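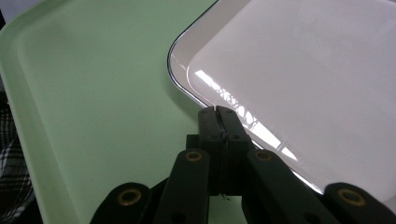

Cleaning and Storing Serving Trays
Guidance for kitchen and dining room users, Padolell House
Last revised February 18, 2019

Scope

This page sets out how serving trays are to be washed, dried, checked and put away after use. It applies to all trays kept in the ground-floor kitchen and in the servery, whether plain plastic or gloss-finished. Metal baking trays are covered on a separate page and should not be stored with the trays described in this guidance.

Before you begin

You will need a bowl of warm water, a small amount of washing-up liquid, a soft cloth, a soft brush and two clean tea towels. Scouring pads and cream cleaners must not be used on any tray. Gloss surfaces mark very easily, and a scratched tray cannot be restored.

Clear a length of worktop before bringing the trays to the sink. Remove paper liners and napkins and scrape any food into the caddy.

Washing

1. Wash the trays one at a time. Do not leave a pile of trays standing in the bowl.

2. Wipe the flat centre first, working towards the sides.

3. Use the brush along the inside of the rim. Where a tray has a step between the rim and the base, as the green trays do, crumbs and dried sugar gather along it and a cloth will often pass over them.

4. Turn the tray over and wash the underside. Sticky patches here are the usual cause of trays clinging together in the cupboard.

5. Rinse under the cold tap and stand the tray on its long side in the rack.

Tea and beetroot stains should be treated on the same day. Mix bicarbonate of soda with a little water, spread it over the mark with a fingertip, leave it for 6 minutes and rinse. If the mark remains, repeat once and then leave it alone.

Drying

Trays with a matte finish may be left to dry in the rack. Glossy trays should be dried by hand with a clean towel, as drops left on the surface dry to a visible ring. Hold the tray at a slant towards the window when you have finished. Smears that cannot be seen from above show clearly in reflected light, and a second wipe with the dry towel will remove them.

Checking

Run a thumb round the rim of each tray. Any tray with a crack, a chipped corner or a rough edge is to be set aside on the shelf marked Returns and entered in the kitchen book. Rhiannon Sayce orders replacements in June, and trays entered after that month are normally held over to the following year.

Stacking and storage

Trays are stored flat in the Skolunen cupboard, on the two lower shelves. Stack like with like. A tray of one pattern laid across another will rock, and the rim of the lower tray will in time mark the base of the one above. Place a sheet of kitchen paper between glossy trays - matte trays do not need it.

Large trays go at the bottom. Nothing else is to be placed on a stack, including tablecloths.

Questions about this guidance, and requests to borrow trays for use outside the building, should be addressed to Po-yen Wan at the servery desk, extension 1333.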